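Pundota open day: two grippers and a lot of snacks

Posted 30/12/2023

The invitation from Pundota promised "a hands-on afternoon with the future of domestic handling", and the sat nav promised 19 minutes. Only one of them was close. I got there in time for the last of the coffee and the start of a talk with a great many arrows in it.

Pundota doesn't make robots. It sells a service: you tell it which household jobs you want a machine to learn, and it sends people to do those jobs over and over with hand-held grippers, recording as they go. The basic package is 300 demonstrations of one task and the bigger one is 1000. Ekström, the reseller whose banner had the best spot by the door, will put either on a monthly plan. Trandov, a rival, was mentioned twice and never kindly.

After the talk we were let loose on the tools. They are heavier in the wrist than I'd expected, and you stop noticing after a few minutes, at which point your forearm starts noticing for you. Rigid things are easy. Put a book between the pads and you feel like a surgeon. Snack bags are another matter, as they fold, slide and crackle at you – and the crackle is somehow judgemental.

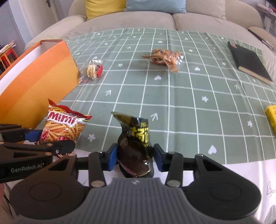

My main doubt is the price list, which treats every task as equally hard. Tidying a table of mixed packets costs the same as opening a drawer, and I suspect that will be put right by October, in the direction you'd guess. Amo, the labelling software that comes with it, looked tidy but was only shown on slides. I asked for a live version and was given a tote bag.

Would I buy it? For a small lab with no spare hands, the 300 package is worth a quote. Ask what happens to failed attempts, though. I got 2 different answers from two people at the same desk. Parking is free after four.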